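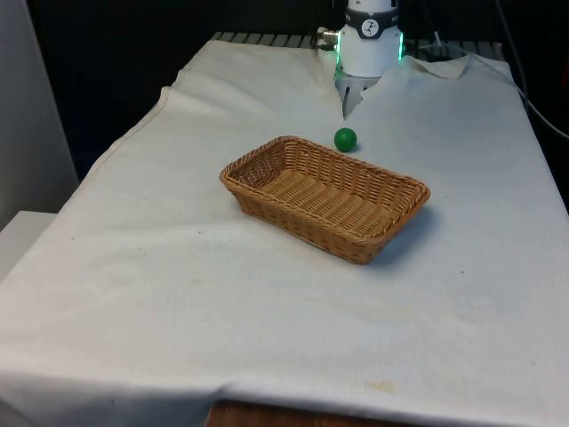
The bus lets you off at the bottom of the hill in Wernau, and from there it's a longer walk than the map would have you believe. I had left myself plenty of time, which is my habit, and I spent most of it standing outside the wrong building, a tile showroom with a very nice fountain. By the time I found the right door it was five past two in the afternoon, the coffee was already poured, and a good-sized crowd of neighbors, students and parents with strollers had squeezed into the hallway to see what Ikix does all day.

I should say that I'm not a technical person. I write about gardens and old houses for the most part, and the last machine I got to know well was a bread maker. But I had walked past the Ikix sign so many times on visits to my cousins that when the company announced its September open day I put my name down the same evening, and then worried for two weeks that there would be a quiz.

There wasn't one. There was plum cake, cut small, and a short welcome talk in which we learned that the company started with 2 people in a rented garage and now employs 40. Then we were split into groups of 18 and walked around the building in a sort of slow figure eight, so that the groups kept meeting on the stairs and saying "after you" to one another.

The first stop was the workshop, where they build and mend what they call end tools, meaning the part of the robot that does the touching. I liked it there. It smelled of machine oil and pencil shavings, and the drawers were labeled by hand in three different people's writing. A woman at the bench let us hold a pair of fingers that had been worn smooth at the tips, and they were much lighter than I expected, about like holding a couple of clothespins. Somebody's little boy wanted to keep them. He was talked out of it with cake.

After that came the room everyone had been waiting for, and the guide had to ask us twice to let the shorter visitors through to the front.
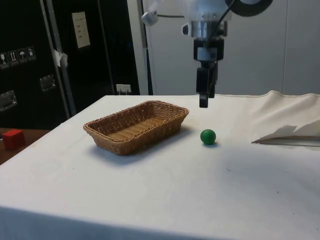 Picking things up is the subject Ikix cares about most, and the whole afternoon was more or less built around it. The project is called Mirnileo, a name I had to ask them to spell, and its aim is to teach an arm to handle the kinds of things people have in their kitchens and hallways. I suppose I had pictured something grander, a car door or an engine block. What they had laid out was a white tablecloth, a wicker basket that could have come from my own pantry, and one green ball, with the black gripper pointing straight down over the back of the table. I found that very friendly. You could look at it and know at once what you were supposed to be hoping for — ball, basket — and people who had been shy about asking questions in the workshop suddenly had dozens.

Why a ball, for instance? Our guide, who had the patience of a good kindergarten teacher, explained that a ball is a fussy thing to ask for. It rolls if you nudge it. It gives two flat fingers very little to hold on to, and if you close on it a hair off center it squirts away like a wet olive. A block will forgive you. She said the newer people on the team always want to start with something more impressive and always come back around to the ball.

And why a cloth? A tablecloth wrinkles, she said, and so does real life, and she would sooner have the arm meet a wrinkle now than later in somebody's dining room. I thought of my grandmother, who ironed hers on the table itself, walking around it with the cord trailing behind her, and I wondered what she would have made of all this. She'd have wanted to know who did the washing.

The longer you stand there the more you notice how much of the work is waiting. The arm moves, the people at the screens talk in low voices, something gets written down, and then things are set out again. A retired mail carrier in our group told me it reminded him of fishing, and he stayed on for the next group's turn, and I think the one after that.

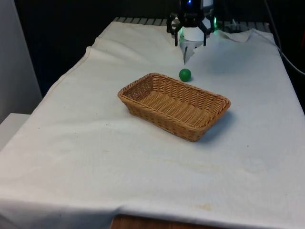 905 words · Visits

I asked our guide how they decide where the ball goes each time, thinking there must be a chart. There is, but she admitted that people get into habits, and left to themselves they'll put it down in the same few spots, so now the spot is drawn by the computer. A hand's width past the corner of the basket is a perfectly fair place for it, and so is the far edge of the cloth, where the reach gets awkward. The basket gets turned, too. Set on the diagonal it offers the arm quite a different opening from one that sits square to the table, and I must admit that in all my years of dropping keys into baskets I had never given the angle a thought.

There were lights on the arm that the children took a great interest in, a blue one up high and a bit of green lower down, and one small girl asked whether it was Christmas for the robot. The guide said she would look into it.

Across the landing, Gashi had been given a room of its own. Gashi is the firm that supplies the software for looking back over each attempt, and its two representatives had brought a large screen and a bowl of mints. You could drag a slider with your finger and watch an arm go forward and backward through its reach as often as you pleased. I'm afraid I held up the line. There is something very soothing about it, a little like winding a music box, and the young man from Gashi was kind enough to pretend that he'd never seen anyone enjoy it so much.

The questions at the end were held in the canteen, with everyone perched on the windowsills. A man in a bicycle helmet wanted to know about jobs, and he got a long and careful answer, parts of which I followed. A teacher asked if she could bring her class in the spring and was handed a form on the spot. Someone asked what it all costs, and the answer to that one was shorter. My own question was whether they ever get tired of the ball, and two or three of the staff laughed in a way that I took to mean yes.

I went back up for another look before I left, partly because I had forgotten my umbrella there. The room had thinned out by then, and it was easier to hear the two people at the screens, who were having a gentle disagreement about whether to stop for cake first or after. I found the umbrella under a chair and stood a while by the door with my coat on.

If you'd like to go yourself, Ikix plans to open its doors again next September. Sign up early, wear shoes you can stand in, and turn left at the tile showroom.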